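Frequently Asked Questions: Working Safely Around the Garment Handling Arms
Reklow Textile Lab, Kutville

Do I need training before I run an arm on my own?
Yes, and we promise it's painless! You'll do two supervised sessions with Heike Nolte, who wrote most of these rules and is always happy to explain where they came from. After that you can book time like everybody else.

How close can I stand while the arm is moving?
Please stay behind the floor tape. If a sock or a sweater drops off its clip, let it lie there, stop the arm, and only then go in and pick it up. We know it's tempting to just reach in (we've all felt it), but a gripper on its way to a piece of knitwear doesn't know your sleeve from the one it's after.

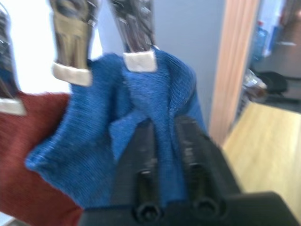 Clips and grip pads get checked at the start of every shift. Give each one a gentle tug, and if a pad slides or looks worn, swap it for a fresh one from the Hamann drawer and jot it in the log.

How fast may the arm go?
Up to 170 millimeters per second near hanging fabric, and slower if you're trying out a new grasp. Knits stretch, and a quick pull can bring the whole row of clips swinging back toward you.

Can I leave it running over lunch?
I'm afraid not. Somebody trained has to be within reach of the stop button the whole time, even for a job you've run 23 times without a hitch.

Who do I tell if something goes wrong?
Press stop first, then call Edeltraud Stöcker at extension 8. She'd much rather hear about a small thing than miss a big one, so please don't be shy.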